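Fundsachen im Ferienhaus, wie lange aufheben?

Forum > Vermieten privat > Alltag & Organisation

kliffkante
Do 21:14
Hallo zusammen, mal ne Frage an die alten Hasen. Wir vermieten seit zwei Jahren unsere kleine Wohnung (2 Zimmer, max 3 Personen) und nach jedem Wechsel bleibt was liegen. Ladekabel, Socken, halbe Shampooflaschen, ein Kinderbuch auf Tschechisch. Bisher alles in eine Kiste im Keller. Die ist jetzt voll. Wie lange hebt ihr sowas auf? Und schreibt ihr die Gäste an oder wartet ihr bis sich einer meldet? Meine Frau meint nach vier Wochen weg damit, ich hab da Bauchschmerzen.

Torfstich_Anni
Do 21:32
Anschreiben, immer. Kurze Nachricht, Foto dran, fertig. Kostet 1 Minute. Wer in 14 Tagen nicht antwortet hat Pech gehabt. Lebensmittel und Kosmetik gleich in den Müll, da diskutier ich nicht.

Přemysl Slanina
Do 21:40
14 Tage ist zu kurz. Ich hatte im Juli eine Familie, die haben sich erst nach sechs Wochen gemeldet wegen einer Zahnspange. Zahnspange! Wenn ich die weggeworfen hätte, na danke. Bei mir bleibt alles ein halbes Jahr, wertvolle Sachen länger. Und soweit ich weiß gibts im Gesetz auch was zu Fundsachen, ab einem gewissen Wert muss man das melden. Wie das bei vermieteten Räumen genau ist bitte selber nachlesen, bin kein Jurist.

Torfstich_Anni
Do 21:47
Halbes Jahr, wo lagerst du das denn alles? Ich hab 3 Wohnungen, da bräucht ich ne Halle.

Přemysl Slanina
Do 21:55
Regal im Schuppen. Pro Wohnung eine Kiste, Zettel mit Abreisedatum rein. Geht schon.

moorhuhn77
Do 22:03
Bei mir läuft das über die Hausverwaltung, die Beltusura. Die nehmen Pauschale pro Fundstück, wird dem Gast berechnet wenn er es haben will. Klingt erstmal frech aber seitdem fragt keiner mehr nach einer einzelnen Socke. Davor hatte ich echt Leute die wollten ne Haarbürste nachgeschickt haben, auf meine Kosten natürlich.

Wegen der Kisten: nehmt bloß kein Pappzeug, bei mir war im Keller nach einem Winter alles muffig. Metall ist super, auswischen und gut. Dosen mit Deckel für Kleinkram dazu, Ohrringe und so findet man sonst nie wieder.
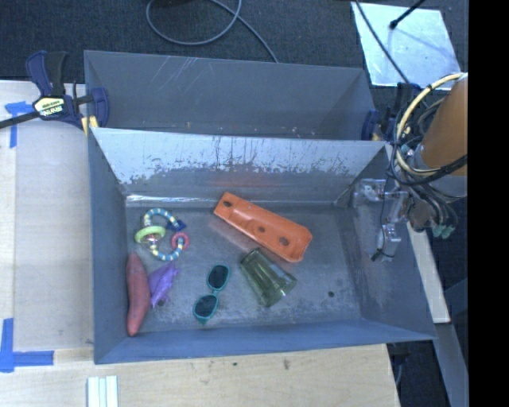

Metallkiste mit Sonnenbrille, Rassel und Becher

Kinderspielzeug schick ich übrigens immer umsonst zurück, auch wenn die Beltusura da meckert. Wer mal ein Kleinkind ohne sein Lieblingsteil ins Bett gebracht hat weiß warum. Sonnenbrillen dagegen, vergiss es. Fragt kein Mensch nach.

kliffkante
Do 22:11
Metall ist ne gute Idee, Keller ist bei uns auch eher feucht. Gebühr find ich schwierig, wir haben fast nur Stammgäste. Da komm ich mir blöd vor.

Deichgraf_Ole
Do 22:20
Gebühr geht gar nicht sorry. Die Leute zahlen Endreinigung und dann nochmal für ihren eigenen Krempel? Da wär ich als Gast das letzte mal da gewesen. Porto ja, klar, aber doch nicht mehr.

moorhuhn77
Do 22:26
@Ole dann mach du das mal mit 311 Übernachtungen im Jahr. Einpacken, zur Post fahren, anstehen, Adresse stimmt nicht, kommt zurück, nochmal von vorn. Das ist Arbeitszeit. Bei Stammgästen drück ich auch ein Auge zu, sag ich ja gar nicht.

Deichgraf_Ole
Do 22:31
Gehört halt dazu zum Vermieten. Wer das nicht will soll sein Geld aufs Sparbuch legen.

Torfstich_Anni
Do 22:34
Jungs. Porto vorab überweisen lassen, dann Paket. Mach ich seit Jahren so, noch nie Streit gehabt. Die Hälfte meldet sich nach der Portoansage eh nicht mehr, dann war's auch nicht so wichtig.

Zerketti
Do 22:49
Bin neu hier, hätte da mal eine Zwischenfrage. Was macht ihr mit Sachen wo ihr nicht wisst von welchem Gast? Bei uns lag hinter dem Schlafsofa ein Ring, kann da seit Monaten liegen. Sieht nicht billig aus.

Přemysl Slanina
Do 22:58
Fundbüro, Beleg geben lassen. Nicht alle Gäste anschreiben und schon gar kein Foto rumschicken, sonst gehört der Ring plötzlich fünf Leuten. Höchstens fragen ob jemand was vermisst und dann beschreiben lassen.

Zerketti
Do 23:02
Stimmt, da hätt ich nicht dran gedacht. Hatte das Foto schon fertig in der Mail :D Danke!

moorhuhn77
Do 23:05
Und Sofa öfter vorziehen. Bei mir steht das fest auf der Liste für die Reinigung, Schubladen, unterm Bett, hinterm Sofa, Waschmaschinentrommel. Seitdem deutlich weniger solche Überraschungen. Steckdosen auch, die Ladekabel!!

kliffkante
Do 23:17
Ladekabel hab ich inzwischen genug für den ganzen Ort. Lass die jetzt einfach in der Wohnung im Körbchen liegen, freuen sich die nächsten.

Also ich mach das jetzt so: am Abreisetag anschreiben, drei Monate lagern, Porto zahlt der Gast, Spielzeug und Medizinisches schick ich gleich. Was übrig bleibt geht ins Sozialkaufhaus. Meine Frau ist mit drei Monaten einvertsanden, grad gefragt.

Deichgraf_Ole
Do 23:21
Klingt vernünftig. Schreib das gleich in die Gästemappe, dann kann sich hinterher keiner beschweren.

Torfstich_Anni
Do 23:24
Gästemappe liest doch keiner. Besser in die Mail mit der Anreise, da wo auch der Schlüsselcode steht. Die machen sie wenigstens auf.

Přemysl Slanina
Do 23:30
Beides. Und falls du das tschechische Kinderbuch noch hast, ich nehms gern für die Kiste bei uns im Wohnzimmer. Schick mir ne PN, Porto übernehm ich.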